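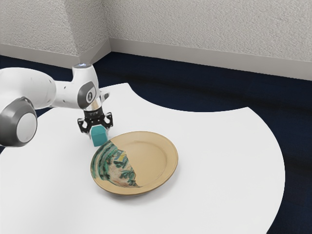 A research group at Brandemness has released results from a year of tests on how robot arms learn to put objects down, and the main finding is that a policy trained only in simulation gets better when the rooms and furniture around the task are varied as much as the objects are. The method, called Tsolakis, builds a new setting for every practice run. A typical one has a white arm holding a teal block near the rim of a large round plate, on a table whose outline curves in on one side and bulges out on another. The job stays the same in each run, but the table, the plate, the floor and the walls do not.

Most earlier work in the group changed the lighting and the color of the objects and left the rest alone. The arm practiced over the same rectangular table, in front of the same blank wall, many thousands of times. It did well in simulation. When the same policy was moved to a physical arm at the Rornley test hall, it often stopped short of the target or let go too early. The researchers suspected that it had learned to judge distance from the straight edges of the table.

Tsolakis was written to take that shortcut away. A generator draws the table outline from a set of curves and corners, so the edge of the work surface says little about where the target sits. Plates and trays are given patterns that can run over part of the surface and stop anywhere. Floors and walls get their own textures, and the walls can meet at different places behind the table. The viewpoint is shifted as well, within limits that keep the arm and the target in view.

For the main comparison the group trained 2 policies with the same network, the same arm model and the same number of practice steps. One saw the fixed table, with changing light and color. The other saw a new Tsolakis setting each time. Both were then run for 200 trials on the physical arm, with blocks, cups and small boxes to be set on plates and trays that neither policy had seen in training. A trial counted as a success if the object came to rest fully inside the rim and stayed there after the gripper opened and backed away.

The policy trained with Tsolakis succeeded more often on every type of object. The gap was widest with shallow plates, where the rim is low and there is little to show where the usable area starts. The group says the fixed-table policy tended to place objects on the rim itself, so that they tipped outward. With deep trays the difference was small.

Partly decorated plates were a problem for both policies at first. A strong pattern on one side of a plate has its own edge, and early versions of the policy sometimes treated the end of the pattern as the end of the plate. The block would then be set down in the painted part or beside it, well away from the center. Adding more plates with uneven patterns to the generator reduced these errors. It did not remove them, and the paper lists them as the most common cause of failure in the final tests.

The extra variety has a cost. Training took longer to settle, and for the first third of the run the Tsolakis policy was behind the other one. Generating the settings also uses computing time that would otherwise go to practice. The group tried reusing each setting for several runs before replacing it and found that 9 runs per setting gave nearly the same result as a new one every time. That is now the default in the code.

Walls and floors turned out to matter less than tables. When the researchers held the room fixed and varied only the table outline, most of the improvement remained. When they varied the room and kept the table rectangular, most of it was lost. They had expected the background to play a larger part, and the paper does not offer a full explanation. One possibility it raises is that the table edge is close to the object through the whole movement, while the walls are only in view at certain angles.

The tests covered a single arm with a two-finger gripper, and all of the objects were rigid. Stacking was left out, as was anything that could spill. The authors also note that the physical trials were done in one hall under steady light, so the results say little about how the policy would behave near a window or on a shop floor.

A second round is planned at Grolomcombe, where the arm there is a different model with a longer reach. That work is due to start in June and will use the same plates and trays, along with bowls. The generator and the trained policies can be downloaded from the group's project page. The recordings of the physical trials will be added once they have been sorted and labeled.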